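The man who eats chalk (and a few thoughts of my own)
2021-03-22 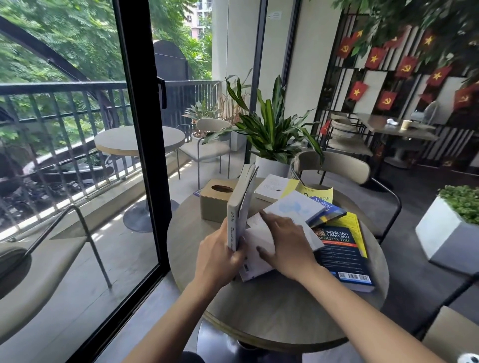

I've had a soft spot for odd cravings ever since I was pregnant with my eldest and spent a whole summer sniffing the inside of the shed. So when a reader in Plominport wrote in to say that her uncle has been eating chalk for 20 years, you can imagine how quickly I wrote back!

He started at school, she says. He was the boy who had to clean the board, and one afternoon he licked his fingers and liked it. By the time he left he was getting through a stick most days, and these days it's 2 boxes a week. Plain white only. He tried the coloured sort once and thought it tasted of soap.

She sat down with him at Christmas and they worked out what he must have spent over the years. They got to £3360, which made him go a bit quiet, and then he said it was still cheaper than smoking. I do see his point, although I don't think the doctor did.

Eating things that aren't food has a proper name, pica, and it's a good deal more common than you might think. Earth, ice, paper, raw starch, bits of sponge – people have written to me about all of them. Sometimes it goes along with low iron, so if you've started crunching your way through trays of ice cubes it's well worth asking for a blood test. Sometimes the blood test comes back fine and you're left with a person who just really likes chalk.

Her uncle did go in the end, after he cracked a back tooth. He'd been telling everyone it was a toffee. The dentist at Ferkmont had a look, asked him one or two questions and had the whole story out of him in five minutes, and I gather the relief was enormous. He'd never told a soul outside the family. He'd even been driving over to Marras to buy his boxes so the girl in the local stationer's wouldn't wonder what he was up to (she'd always assumed he was a teacher).

He's cutting down now, slowly. He keeps a tin in the car with mints in it and one stick at the bottom, for emergencies. His niece thinks he's doing well and I think so too.

I mentioned all this in the last Mirnix email and got the biggest postbag we've had, nearly all of it from people with a habit of their own. One lady can't sleep unless she's holding a wooden spoon. A man has kept 300 bus tickets under his mattress since he was a lad and gets up in the night to check on them. Somebody else has to smell every page of a library book before she'll read it, and she's been told off for it twice, poor thing. I wanted to hug the lot of them.

If you've got one, do send it in. I won't print your name unless you ask me to, and I promise I won't laugh, or only kindly. I'll put the best ones together for the April issue, along with the spoon lady's reply to everyone who asked whether it matters which spoon. (It does. She took three on holiday.)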